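Support > Kunoto Dryers > Solved Tickets > Ticket 107

Ticket 107: Kunoto heat pump dryer stops after 14 minutes, load still damp

Status: Solved
Opened by: Mahmoud Younis
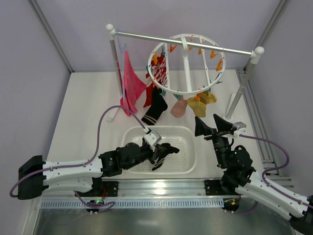 What was happening

Cotton program, half load, and every single time the drum quit at 14 minutes with code E5 on the display. Clothes still damp, tank light off, no odd noises. I could restart it right away and get another 14 minutes, so I knew the motor wasn't dead. We went back to air drying socks and towels for a week while I worked through this, and I have to say I had a great time doing it (my family less so).

Log

Wednesday, 7:40 pm. Cleaned the lint filter, both halves. Washed it under the tap and let it dry overnight. No change.

Next morning. Emptied the water tank and checked the float. It moves freely! Put it back and ran the timed program instead of the sensor one. It ran the full 74 minutes and everything came out bone dry. That was the big clue: heat and airflow are fine, so the machine must be deciding for itself that the load is done, or that something is wrong with the reading.

Same day, after lunch. Found the two moisture sensor strips inside the door opening, just under the filter slot. They looked clean but felt waxy. I'd switched to Nendar dryer sheets in September, and I'm pretty sure that's where the film came from. Wiped both strips with white vinegar on a soft cloth, then plain water. Sensor program got to 31 minutes before E5. Progress!

Evening. Unplugged the dryer, took off the lower front cover and found the sensor connector sitting a little crooked. Pushed it in until it clicked. Plugged in, ran Cotton again, and it went all the way to the end signal. I may have cheered.

Fix

Vinegar wipe on the strips plus reseating the connector. I've done 5 loads since, all finished normally. Now I wipe the strips once a month and skip the dryer sheets.

Comments (3)

Trarow: Same code on mine, and the vinegar alone did it. Thank you!!

El Fassi Repairs: Nice write-up. If the code comes back, check the wire behind the connector for rubbing.

Mahmoud Younis: Good tip, I'll look next time the cover is off!

Contact support | Copyright Kunoto Owners Board | Back to top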